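Forums | Haulage & Depots | Road Maintenance | Search | Log in

This site uses cookies to keep you signed in. Accept / Manage settings

Thread: Automated line inspection, what it has done to the shift

tarmac_lou
Our depot has moved edge line inspection to the Worel system. I would like to hear from other depots on the same contract before our review in July. Points I can confirm so far:

The old method was a two-person crew in a van, one driving and one scoring each length of line on a paper form. The unit now does the run and the software proposes a score for every 100 metres. A person in the office accepts or changes it. The van crew has gone from three shifts to none. Both people were kept on, one as reviewer and one on the repair gang.

Pay grade is unchanged. Start time has moved from 5 a.m. to 8 a.m., which suits one of them and not the other. 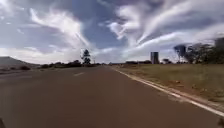

The reviewer's day is where the trouble lies. Scoring from a moving van was tiring, but it had breaks built in by the route. Screen review has none unless someone writes them into the rota. Ours did up to 10 hours in the first week, with overtime, and the error rate on the second half of each day was plainly worse.

grade4_ken
We are on Eris, same principle. I disagree that review is the weak point. The weak point is the threshold. If the software is set to flag every worn stretch, the reviewer sees hundreds of marginal cases and accepts them all by mid-morning. Raise the threshold and the workload becomes reasonable.

tarmac_lou
Raising the threshold means worn line goes unreported. Our contract pays on condition, so the client would object, and I think rightly.

Shadi Dabbas
I was on the van for the Salameh contract and have been a reviewer for two years. Both of you have part of it. The threshold matters, but it was set at our place by people who had never scored a line. When the reviewers were allowed to set it, by class of road, the number of flags dropped and the repair gang stopped complaining about wasted trips.

What I lost is harder to put in a report. From the van you noticed the verge, the drainage, a loose sign. The software scores lines because it was bought to score lines. We now have a free text box for anything else, and it gets used, but only if there is time.

grade4_ken
Free text boxes are not read. I have checked ours. Entries sat there for months with no owner.

Shadi Dabbas
Ours are read because they go to the repair gang's job list and not to a mailbox. It took one change to the form. Ask for it at your review.

verge_and_kerb
Question on picture quality. Flosetti told us soft frames are dropped automatically. Does that leave gaps in the record, and who drives out to fill them?

tarmac_lou
With ours, yes, it leaves gaps. A gap shows as "not scored" and someone from the repair gang is sent to look. That time is booked to repairs, so the saving on inspection looks larger than it is. I have asked for a separate code.

grade4_ken
Fair point on the code. I will look at how ours is booked. I still say set the threshold first and argue about hours afterwards.

tarmac_lou
Hours first here. We have agreed a 10 minute break in every hour of review, starting with the next rota.

Comments (3)

pete_m: We booked gap visits to repairs as well. Finance found it before we did.

cone_row: Does the reviewer sign off the score by name? Ours do, and the union has raised it.

lou_second_acct: Same here, signed by name. No answer yet on who is liable if a proposed score is accepted and turns out wrong.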